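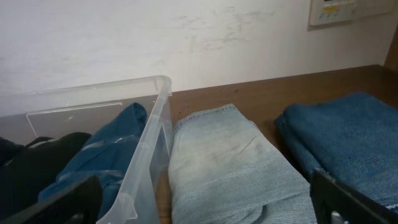
Who decides how warm an office should be in winter? In the town of Stustholm, the building's owner does, within limits set by the lease, and from February those limits are getting narrower.

December 12, 2019 – The 235 people who work at the Curard Building in Stustholm have been told that their long war over the heating will end in a truce, the terms of which were drawn up by someone who doesn't work there. Younis, the company that owns the building, sent tenants a two-page letter this week setting a single daytime temperature of 69 degrees for every floor. Tenants may ask for it to be moved by up to 2 degrees in either direction. They must ask in writing.

The letter lands after a fall in which Younis logged 1,697 complaints about the temperature. Slightly more than half said it was too cold. The rest said it was too hot, often from the same floor and, on one memorable morning in the accounts department of a shipping firm, from the same desk.

"I took my sweater off," said the employee responsible, who asked not to be named and has since put it back on.

Kojo Baidoo, who manages the building for Younis, said the old arrangement had let each tenant pick its own setting. That sounded generous when it was written into the leases and turned out to be expensive. The third floor liked to be cool. The fourth floor liked to be warm. Heat rises, as the fourth floor had worked out some time ago, and the third floor was paying for a good deal of it.

"We had one company running its heat and the company next door opening windows to get rid of it," Baidoo said. "I'd like to say it was a misunderstanding, but they'd both been very clear with me."

Younis says the change will cut the winter bill by $3,623 a month. It has promised to pass the savings along to tenants, minus an administration fee the letter describes as modest and does not otherwise describe.

Space heaters will be banned from the same date. This is the part of the letter that has caused the most feeling. Small heaters have lived under desks at the Curard Building for years, officially unknown to management, who had to step over the cords. Staff have until the end of January to take theirs home. Blankets are allowed. A paragraph on heated blankets says that they are still under review.

Not everyone is unhappy. Fabian Schnyder, who runs the Grilora bakery on the ground floor, keeps his ovens going from four in the morning and has never, to his knowledge, turned the heating on. He is exempt from the new rule and expects to do well out of it.

"People come down to get warm and they feel they should buy something," he said. "In November I sold a lot of soup. I'm adding a second soup."

The second soup is leek.

Some tenants had hoped for a different answer. A law office on the top floor proposed that each floor vote monthly, with the results posted by the elevators. Younis thanked the firm for its suggestion. The firm has replied with a letter of its own, four pages long, asking whether the word "daytime" includes the hour before nine, when its partners are in and, they point out, the heat is not.

Baidoo said that was a fair question and that he was looking into it. He also confirmed that the 69-degree figure didn't come from a study. Younis took the average of what every tenant had asked for over the past two winters and rounded it up – a method that has given the building a temperature requested by only one of its tenants, a dental supply company that moved out in the spring.

Summer is a separate matter. The letter says cooling will be dealt with in a later notice, once the heating rules have had time to settle. Several people interviewed in the lobby said they already had views on the cooling. One of them was wearing gloves.

Tenants with questions can reach the Younis office by mail or by phone on weekday mornings. The office is on the first floor, beside the bakery, and visitors say it is very comfortable.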